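Trimik Lectern and Moot Court Bench Set
Rirkero Courtroom and Law School Furnishings
Item no. 1267

Availability: made to order
Ships from: our own shop, by freight

If you teach trial advocacy, you already know how much the room matters. Students who have argued perfectly well across a seminar table will stand up in front of a raised bench, look at the three people sitting behind it, and forget the name of their own client. We have been making furniture for law schools, bar associations and small hearing rooms for a good many years now, and the Trimik set grew out of the calls we kept getting from schools that wanted a proper practice courtroom and had only an ordinary classroom to put it in.

The set comes in 7 pieces: a three-seat bench in two sections, a counsel lectern, two counsel tables, a witness stand and a clerk's desk. Everything but the bench sections rolls on locking casters, so the room can go back to being a classroom by Monday morning (or by lunchtime, if your registrar is anything like the ones we deal with!). The bench sections bolt together from behind with a single wrench, and we put the wrench in the box.

About the lectern

We are fond of this lectern, so please bear with us. The top tilts and adjusts in height with a hand crank, and the crank is on the side, where the speaker can reach it without ducking out of sight. There is a lip deep enough to hold a full trial notebook open, a shelf underneath for exhibits, and a row of three small timing lights, green, yellow and red, that face the speaker only. The lights run from the clerk's desk on a long cord. A wireless version is in the works and we hope to have it ready by April, but the cord has been very dependable and plenty of our customers prefer it.

About the bench

The bench stands on a platform one step high. Some schools ask for two steps, which we can do, though we do suggest talking with your building office first about ramps and railings. A ramp for the one-step platform is available and we price it as low as we can, so do ask for it on your quote. Each seat has its own reading light, its own drawer, and a writing surface set back behind a raised front, so a judge's notes stay private.

Finishes

Choose from Lecomte walnut, Lecomte light oak or Brellen gray. The two Lecomte finishes are stained veneer. Brellen is a painted finish that hides scuffs nicely and suits a newer building. We will gladly mail samples of all three, and we really do recommend it, as colors shift a good deal from one computer screen to the next.

Specifications

Counsel tables: seat two each, three with a squeeze
Total weight, full set: 1400 pounds
Power: two standard outlets, one at the bench and one at the clerk's desk
Assembly: two people, one afternoon
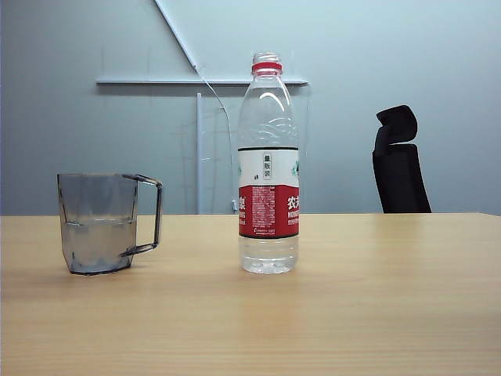 Photo: Rirkero

Care and cleaning

A soft damp cloth is all you need for most days. Please skip the furniture polish on the Lecomte finishes, as it builds up over time and turns cloudy under the reading lights. Long days of argument mean plenty of drinks on the tables, and both veneers and paint are sealed against ordinary spills, but wipe them up before they sit overnight. Touch-up pens are included with every order.

Ordering

Deposits are $200 and go toward your final price. Orders placed by 24th May will be delivered before the fall term. Pieces can be bought one at a time as well, and many schools start with the lectern and a single counsel table and add the rest as the budget allows. Call or write for a quote, and send along a rough sketch of your room if you have one. Pencil is fine.

Related items: jury box seating, folding gallery rail, exhibit easel, gavel and block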